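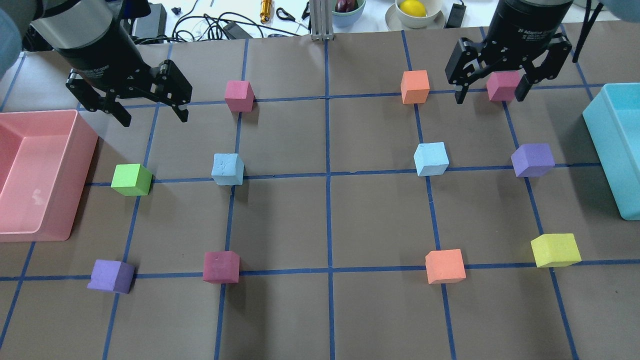

Teaching Notes › Intro Statistics › Handouts

Home Syllabus Handouts Office Hours

3 min read

Okay, sampling! Last time Serpil asked why we can't just grab whoever walks by, and I promised you a proper answer, so let's use the Stoltgate orchard. Say it has 100 trees and you want the average yield, but you only have time to pick 13 of them clean.

If you take the ones by the gate (I would, in June, in that heat) you get the trees with the most sun and the best soil. Your average comes out too high – and picking more trees by the gate won't fix it.
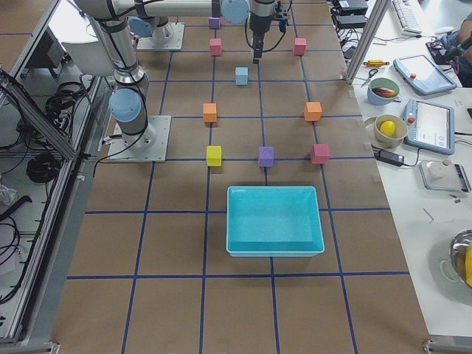 So we number every tree and draw the numbers blind. That's a simple random sample, and every set of 13 has the same chance of coming up. Yes, even the set that's all by the gate. It's just very unlikely!

Now suppose the hill side and the valley side grow differently. Split the orchard into those 2 groups first, then draw at random inside each one. That's stratified sampling, and Craddock chapter 4 does it with more algebra than I'd like.
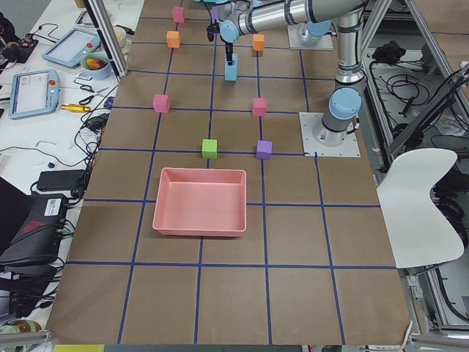 For next class, try problems 2 and 13, and bring your drawn numbers with you – we'll compare averages on the board.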